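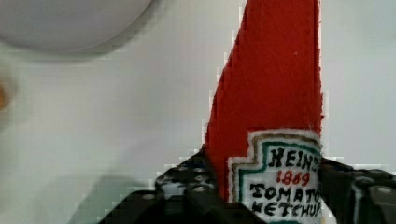 Felt grocery exhibit opens at Savitz hall

5 August 2019

An exhibit of hand-sewn grocery goods opened this week in the ground floor hall at Savitz. It holds 137 pieces, all made by members of the Curkent sewing circle, and stays up for 7 weeks.

The red felt ketchup bottle is shelved with the sauces and condiments. Its white label follows the keystone outline of the Heinz original, with borders stitched in tan and teal green. The brand name and the words "TOMATO KETCHUP" are embroidered in black, and the date 1869 is in red thread.

Lettering was worked by hand on every label in the exhibit. Kaisu Kuusisto, who drew the patterns, said the makers were asked to copy the wording of each package but were free to choose their own stitch and thread weight.

"Small capitals on felt are slow work," Kuusisto said. "The needle pushes the fibers apart and the line wanders. We told people to leave it alone once it could be read."

Tapered shapes such as bottles were cut as flat panels, joined along the sides, and filled through an opening in the base. Boxes and cartons have a stiff liner. Jintana Jitpraphai checked the seams in July and sent 7 pieces back for restitching before the shelves were filled.

The shelving came from a closed shop in Eskola and was cut down to fit the hall. Goods are grouped as they would be in a small store: canned food, sauces, dairy, bread, and cleaning products. Each shelf edge carries a card with the maker's name and the hours spent on the piece.

Visitors may pick up items from the two lower shelves. Pieces on the upper shelves are to be left in place. Felt sheds and pills with handling, and Efe Obi will trim the lower pieces once a week.

The hall is open daily from noon. Entry is free. A pattern booklet printed in a run of 200 is on sale at the front desk.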